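History of Flight, Unit 6
Handout: How Early Long-Distance Crews Found Their Way
Instructor: Marjan Najafi

Read this before the plotting exercise. Bring a pencil, a plotter and a soft eraser. A ruler will do if you can't find a plotter.

1. Dead reckoning

Start with three things you know: where you were, which way you've been pointing, and how fast you've been moving through the air. Multiply speed by time, draw a line on the chart, and you have a position. It's a wonderfully simple idea, and crews crossed whole oceans on it!

The trouble is wind. The air itself is moving, and it carries the airplane along. Heading is where the nose points. Track is the path over the surface. The angle between them is drift. Please get these words straight now, because the whole unit leans on them.
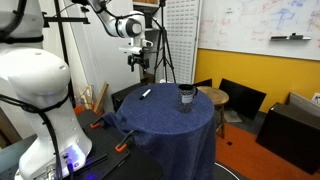

Two white robotic arms, with a black tripod in the background.

2. How big does a small error get?

There's a rule of thumb called the one-in-sixty rule. One degree off track puts you one mile to the side for every 60 miles flown. Try it on a leg of 1,000 miles: a single degree of error leaves you nearly 17 miles off at the far end. From a few thousand feet up, on a hazy morning, you could fly right past a low island and never see it. (Work out the answer for three degrees before class. It's a bit alarming.)

3. Measuring drift

Over land, the navigator sighted on a road or a barn and watched which way it slid. Over water there was nothing to sight on, so crews dropped smoke floats by day and flares by night, then looked back through a drift sight and read the angle. I love this part. You're making your own landmark in the middle of the sea!

4. The sun line

A sextant sight of the sun gives you a line, and you are somewhere on that line. A second sight of a different body gives a second line, and where they cross is your fix. During the day there's often only the sun, so you have one line and have to be clever with it. The classic trick is to aim well to one side of the island on purpose, fly until you reach the sun line that runs through it, then turn and follow the line in. You know which way to turn, and that's the beauty of it. When you work this one, keep known values in one color and guesses in another. Dark blue or black on the left of a whiteboard and red on the right, like the writing on this one, is a fine way to lay it out, and your partner can then argue with the red. 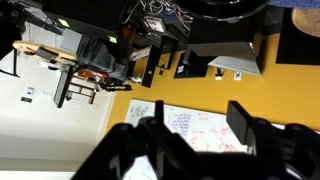

5. Plotting exercise

The Cedlow to Dinden leg on your practice chart is 228 nautical miles. Airspeed is 120 knots. Assume still air first and find the time en route. Then add a headwind of 16 knots and do it again. How many extra minutes do you need, and what does that do to your fuel reserve?

Work in pairs. Fasil Gidey has the spare charts. Problem sets are due at 4 p.m., in the tray outside my office.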